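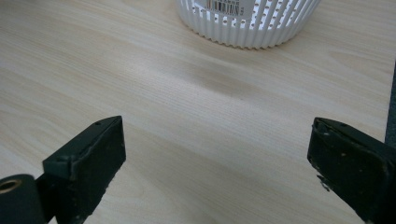

Muketach Community Hall
Furnishings and Kitchen Group
Minutes of the meeting held 8 November 2006

The meeting opened at 7:05 p.m. in the side room. Seven members were present. Two had sent regrets.

1. Minutes of the September meeting
Approved with one correction. Under item 4, "coat hooks" should read "cup hooks." The coat hooks were dealt with in the spring.

2. Tables
The new tables from Siltach have been delivered and set up in the main hall. They have light wood-grain laminate tops. One member felt the color was too pale for a room used by children. Others preferred it to the old brown, and the group agreed to keep them.

Wiping down was discussed at some length. Scouring pads have been used on at least one of the old tables and have left dull patches. Agreed that the new tops are to be cleaned with a damp cloth and dish soap only. A notice will go up over the sink. Hot pans are to go on the trivets in the second drawer.

The old tables are still stacked in the back hallway and make it hard to get to the fuse box. The Pant youth club has asked for four of them. Agreed, provided they collect. The rest will be offered to members before they are taken to the dump.

3. Baskets
At the September meeting it was decided to try white plastic baskets for the items that tend to be left on the tables after events – napkins, sugar packets, tea bags, pens, raffle tickets. A set has been bought from Pomero. The baskets have small holes in the sides and can be rinsed out in the sink.

Price labels are to be taken off before the baskets go into use. Warm water was suggested, then cooking oil for any glue that stays behind. One member asked that nobody use a knife, as happened with the cake boxes.

There was a difference of opinion on whether the baskets should stay out on the tables between bookings or go back on the kitchen shelf. It was pointed out that outside groups help themselves to whatever is left out. A vote was taken: five for the shelf, two for the tables. Baskets will be kept on the shelf to the left of the refrigerator and put out by whoever opens up.

Labeling of the baskets was put off to the next meeting.

4. Cups and plates
The cupboard was gone through in October. There are 90 cups fit for use and 54 saucers. Chipped cups have been thrown out. Agreed to buy no more saucers and to use mugs for the larger suppers. The blue serving plates are still missing. Members are asked to look at home.

5. Money
The balance before the table bill was nearly $2000. The tables and delivery came to $679, paid by check. The Pomero receipt has not been handed in yet – please bring it next time.

6. Other business
The kitchen window sticks and should not be forced. A handyman will be asked for a price.

The dish towels go home for washing on a rota, and the list on the door has run out. A new one was started at the meeting. Three spaces are still open.

A request to move the piano was not taken up, as it is outside what this group deals with. It will be passed to the hall board.

7. Next meeting
First Wednesday in December, same time, in the kitchen if the side room is taken.

The meeting closed at 8:20 p.m.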